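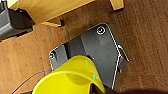 Estdale Irel 3 Wrist Camera Kit

The Irel 3 is our favorite thing we've made so far, and this page covers how to fit it and keep it happy on a small bench arm. It's a little camera that sits at the wrist, looks straight down past the fingers, and lets you see what the gripper is about to touch. Once you've lined up a pick with it you won't want to go back to squinting from the side!

What you get
Camera head, clamp, 6 screws, hex key, printed setup card. Part number 314.

Fitting it
Power the arm down and park it with the wrist at chest height. Slide the clamp on from the cable side, then tighten the screws a little at a time, going across and back. Plug in last. Leave enough slack in the cable for a full turn of the wrist - Hamish Chisholm, who wrote the setup card, likes a loop as wide as your palm.

Setting the view
Open Moriarty, choose Wrist, and bring the gripper down over something flat with a clear grain or pattern. Turn the focus ring until the work surface looks crisp. Fingertips will stay soft at this setting and that's fine, the work is what you want sharp. Save the view before you close the window.

Looking after it
Wipe the lens with a dry cloth each week. Check the clamp screws after any bump, then run the Rumanside check (menu item 141). If the picture flickers when the wrist turns, reseat the plug first - Cormac Ó Dálaigh on our repair bench fixes most returns that way.

Spare clamps and cables are sold separately.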